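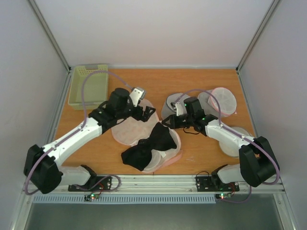
Figure 3. One of the two-arm cells during laundry sorting. A black garment lies on a plastic bag between the grippers, with the green basket at the back left.

4.2 Equipment planning and purchase

The budget for the first phase was written before any of us had run a two-arm cell for a full working week, and it was wrong in several places. We report it in some detail, as most papers on cloth handling give the price of the arms and little else, and a group planning a similar setup will need more than that.

We compared two ways of spending the same money. The first was a single cell with heavier arms from Gamage, which came with a service contract and a factory-built enclosure. The second was a set of three smaller cells, each with two light arms on a front rail, a wood-grain tabletop, and pale walls on three sides (Figure 3). The arms for the second option came from Plurine. We chose the second option. A crumpled garment, a plastic bag or a mesh laundry bag puts very little load on an arm, and the higher payload of the Gamage arms would have gone unused in all the tasks listed in Section 3. Three cells also meant that one could be down for repair while the other two kept running, and this happened more often than we had planned for.

The arms took up roughly 50 percent of the total. The rest went to enclosures, computers, cameras, cabling, spare parts and floor work. Floor work was missing from the first draft of the budget. The room at Larnlow had too few power outlets on the long wall, and the electrician's quote arrived after the purchase orders had gone out. We paid for it by delaying the order of spare grippers, a choice we would not make again. Gripper parts wore faster than any other item, and thin plastic bags were the main reason. To lift one from a flat tabletop the fingers have to press and drag before they close, and the contact surfaces lose their grip well before anything breaks.

Rajkumari Jaiswal kept the parts log for all cells. Her log was the basis for the revised spares list, which now covers finger sets, wrist motors, power leads and the small circuit boards at the front of the cell. Boards were cheap but slow to arrive. Delivery took up to 30 days, and during the August shutdown at the supplier no orders were filled at all. We now hold two boards per cell on the shelf and reorder when the first one is used.

Cables were another cost that we had set too low. Each arm has a cable running out toward its gripper, with enough slack in the loop to allow for the full reach. The slack has to clear whatever is on the table, and a tall basket at the back leaves less room for it. We tried shorter cables in one cell and went back to the original length after the connectors began to work loose. Anyone costing a cell of this kind should price the cables as consumables and put them on the same line as the fingers.

The objects to be handled were bought locally in Wumley and were a minor expense. We replaced bags often, as a bag that has been handled many times folds along its old creases and stops being a fair test. Garments lasted much longer. Dark garments needed extra lighting, and the lamps were added to the budget in the second round.

Staff time is not included in the totals above. Setting up the first cell took far longer than the other two, mainly because the mounting plates had to be moved along the rail several times before both arms could reach the middle of the table without meeting. We wrote down the final spacing and used it unchanged for the remaining cells. A planner with no earlier cell to copy from should allow a separate line for this work and should hold back the order for enclosure panels until the spacing is settled. Ours had been cut to size by then, and one set had to be ordered again.

The revised budget was used for all results reported in Section 5.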